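Tips for Recording Tabletop Demonstrations

Keep each recording short. If a task runs past 90 seconds, split it into two tasks and record them separately. Long takes are where most of our rejects come from.

Write the task as one plain sentence before you start, such as "put the phone in the stand," and stick to it. If you change your mind halfway, throw the take out and start over.

Move the objects between takes. The arms will learn the spot on the table instead of the phone if the phone never moves. Turn things a little as well, and swap left for right now and then.
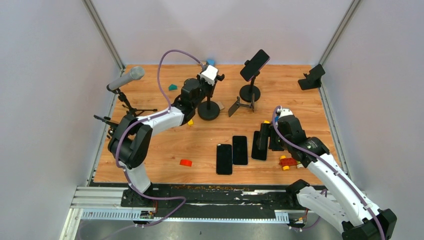 Leave a few unrelated things on the table for part of the session. Toy blocks work well and cost next to nothing. For the Pomby set we recorded 240 takes with clutter and 33 without, and next time I would do more of the plain ones.

Check the cables before every session. They need enough slack for the full reach of the arm, with ties snug but not tight. A cable that pulls at the wrist will show up in the motion.

Phones are slippery to grip. Close slowly, wait a beat, then lift. Use old phones with the sound off, and take out the SIM cards.

Brush the table and the rail at the end of the day. A dry paintbrush gets into the slot better than a cloth.

Keep failed takes in their own folder and label them the same day. We left ours until December once and had 1,886 files to sort.

Lamai Siriwan
Updated Jun 15, 2019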